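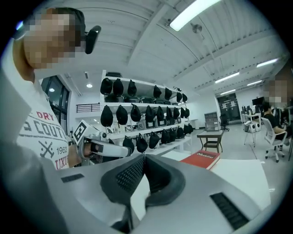
*Two hand-held grippers in the equipment area, with the storage shelving behind.*

# Hand-Held Gripper Recording: Questions and Answers on the Site Rules

These answers apply to all staff, students and visiting operators who record demonstrations with hand-held grippers at the Mirton site. They are to be read together with the Site Rules for Demonstration Recording, revised in May. Where the two differ, the Site Rules apply.

## Before a session

**Who may operate the grippers?**

Any person who has completed the operator briefing and signed the operator record. The briefing is given by Irena Kubiak or Jarosław Szulc and includes a supervised practice recording. Operators who have not recorded for 4 months must repeat the practice part.

**Must I book the equipment?**

Yes. Grippers and headsets are issued as a set, and the set number is entered in the booking sheet. Sets may not be mixed. If one item in a set is faulty, the whole set is returned and a new one is issued.

**What checks are required before recording?**

The operator shall confirm that:

- the marker on each gripper is clean, flat and firmly attached;
- both fingers open and close fully;
- the grip surfaces show no tears or lifting edges;
- the vents are free of tape, labels and clothing;
- the headset strap and clip are secure.

A gripper that fails any check is not to be used. Operators may not replace markers themselves. A marker that has been moved, even slightly, requires a new calibration, and this is done only by the equipment desk.

**How is calibration recorded?**

Each calibration is entered on the set card with the initials of the person who carried it out. A set without a current entry may not leave the equipment desk.

## People and privacy

**May other people be present while I record?**

Yes, provided they have been told that recording is under way and have given consent in writing. The consent form covers one project only. A person who has agreed to appear in recordings for Fokov, for instance, has not agreed to appear in recordings for any other project.

**Are faces kept in the recordings?**

No. All faces are obscured before recordings are released to a project team. The unprocessed files are held on the restricted server and may be opened only by Zofia Bielecka and the staff she names in writing.

**What about screens, papers and personal items?**

Operators should clear the work surface of documents that carry names, addresses or account details. Monitors within view should be locked or switched off unless the task requires them. Ordinary items such as books and printed clothing are permitted - they do not need to be covered.

**Can I withdraw my consent?**

Consent may be withdrawn at any time by writing to the data office. Recordings not yet released are deleted. For recordings already released, the data office will instruct the project team to remove the material and will confirm to you in writing when this has been done.

## During a session

**How long may a session last?**

Continuous recording is limited to 568 seconds per take. Operators should set both grippers down between takes and must stop if they feel pain in the wrist, neck or shoulder. No one may be asked to finish a take in discomfort.

**How much space is needed?**

Two operators working at the same time must be able to extend their arms fully without touching one another. Office chairs, bags and loose cables are to be moved out of the walking path. An operator wearing a headset may not use the stairs or the mezzanine.

**May I keep a take that contains a mistake?**

Yes. Mark it as failed in the session log and add a short note on what went wrong. Failed takes are useful to the project teams, and deleting them without a note is a breach of the Site Rules.

## After a session

**Where is the equipment returned?**

Sets go back to the equipment desk. Headsets are wiped with the supplied cloths before they are put away, and grippers are stored with the fingers open.

**What should I do if a gripper has been dropped?**

Stop recording and report it, whether or not damage is visible. Takes made after the drop are held back until the set has been checked.

**Who answers questions not covered on this page?**

Questions about equipment go to Eugeniusz Ziółkowski, room 276. Questions about consent and stored recordings go to Zofia Bielecka at the data office. Requests for an exception to the Site Rules must be made in writing, at least 2 working days before the session - verbal approval is not valid.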